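Sokum method

The Sokum method is a way of teaching robot arms household tasks from demonstrations that people perform with a hand-held gripper. It was developed in the Ukness laboratory and is used mainly for kitchen tasks, such as moving a bottle or loading a dish rack.
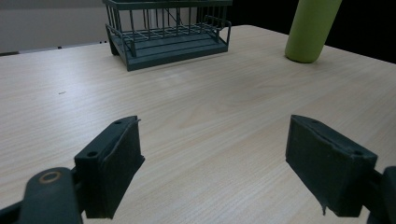

According to one reader of the first report, the method depends too much on the person who demonstrates, and two people will never close a gripper in the same way. The authors accepted this remark in part, and in the second version they asked every demonstrator to repeat each task at different speeds.

Method

A demonstrator holds the gripper and performs the task by hand. The path of the tool and the opening of the fingers are recorded together with the video. Recordings in which the tool position is lost are removed. A policy is then trained on the remaining ones and transferred to an arm which carries the same type of fingers.

Results

The first collection, named Lollance, contained 2,000 demonstrations, of which 329 were removed before training. On tables that were not in the collection, the arm completed 44 per cent of the trials. After the different speeds were added, this rose to 70 per cent.

Limitations

Worn finger pads change the grip, and the policy does not notice it. The Kashindye variant tries to correct this with a short calibration grasp before each session, but it was tested only with rigid objects.

See also: Imitation learning; Robot gripper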